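Hand-held demos, 12 Apr 2022

Gripper widths

We are up to 2,426 demonstrations for the Runwood pick task, all done by hand with the gripper tool. Omid Sharifi did the last batch and I did the replays. Of the 13 episodes I rejected, most had lost tracking in the first few frames – the tool was too close to the table and the view was nearly all wood grain.

We now start every episode with the fingers fully open and hold still for two seconds. The open position gives the width calibration a fixed point, and the pause makes the start easy to find when trimming.

Both fingers stay in view at that width, with plenty of table between them.

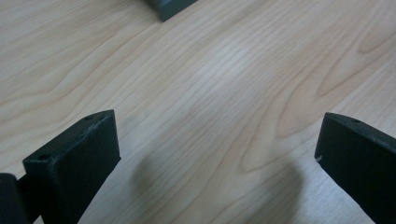

Still to do

Refit the width curve – the February one drifts by 3 mm near closed. Anika Yazzie wants the raw logs kept as well.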